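Home | News | Events | Giving | Contact

Hurkus College opens its fall talk series to the whole town

24/03/2020

I've been running the speaker program at Hurkus College long enough to know which question I get most: "Can my neighbor come too?" Well, starting in November, yes, your neighbor can come too!

Our evening talks have always been for students and staff only. This year we're opening all 8 of them to anyone who wants a seat, free of charge, thanks to a gift from Undent (our partner on the internship program for 10 years now). The talks move out of the old seminar room, which held 40 people on a good night, and into Bíró Hall, which seats 500. I still get a little giddy typing that.
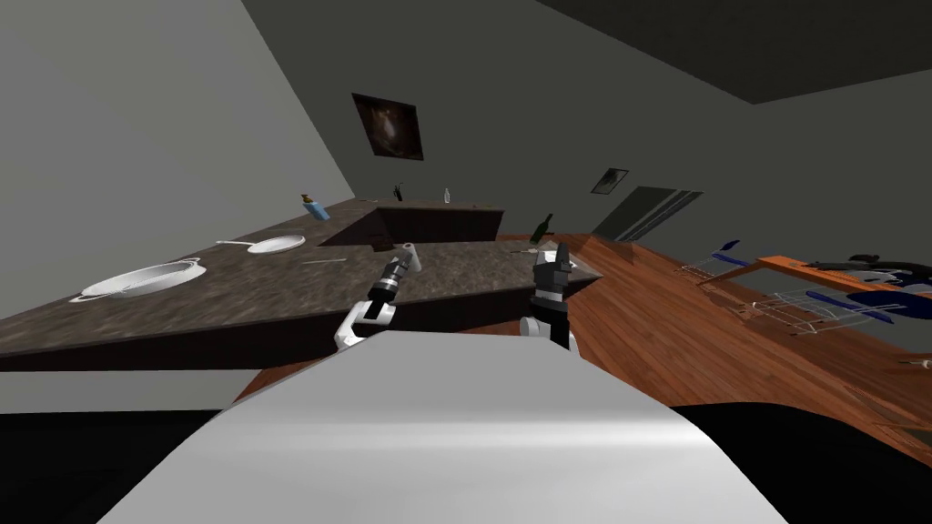
Speakers come from business, public health and engineering, and each one stays afterward for questions. The first evening goes to the head of Flivon, who'll be talking about hiring people straight out of school and what she wishes she'd known at twenty-two. Students get the front rows, and I'm not budging on that.

Seats can be booked through the events page from early fall. If you'd like to host a speaker for lunch with a small group of students, write to me at the events office and I'll put you on the list.

Comments (3)

Finally! I've been asking for this forever. Is there parking behind Bíró Hall?

Will the talks be recorded? I work evenings.

Great news, signing up my whole book club.

Contact the Events Office | © Hurkus College | Back to top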